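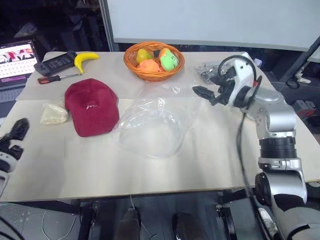
March, Plitia bench, after lunch

Second batch for the pick set, and I'm still not convinced that more of the same is what the policy needs. The Kulwood people want 2000 demos before they train again. We have 516 that I'd put my name to. Their argument is that clutter gives us variety for free, so now every layout gets the full spread: the red cap, the wicker basket with the fake fruit, a banana over by the keypad thing, a screwdriver, plastic bags. Fine. But a messy table is still one table, with the same cloth and the same board behind it, and I would bet the model learns the cloth.

The clear bags are my real complaint. Depth on them is garbage, it always has been, and the operators compensate without knowing they do it. They go in low, squeeze, and see what comes up. If it doesn't come up they squeeze again. That gets logged as one successful grasp. I watched back a stretch of the morning's episodes and couldn't tell from the wrist view when contact was made in most of them. What exactly is the network supposed to copy there?

The cap is better. Brim grasps are clean, crown grasps less so, since the fingers fold it and then it hangs differently each time. I'd keep both but label them apart. At the moment they share one prompt ("pick up the hat"), and so does anything where the operator changed their mind halfway.

Threw out 140 episodes from the first batch. Reasons, mostly: arm parked in view of the target for the first few seconds, left gripper drifting in with nothing to do, operator pausing to read the next prompt. The pauses bother me most. Last time we left them in, the policy learned to wait.

Mathebula's filter script claims to catch pauses. It caught 3. I've gone back to doing it by eye, which is slow and which I don't trust either.

Things to try before anyone asks for more hours:
- swap the tablecloth, or take it off
- hold the bags out completely and train without them, then compare
- one set with the basket empty
- split the prompts for brim and crown

Plerkstead export still drops the last second of right arm joint data when the episode is stopped from the laptop. Stop from the pedal until it's fixed. Check the timestamps on anything recorded before noon.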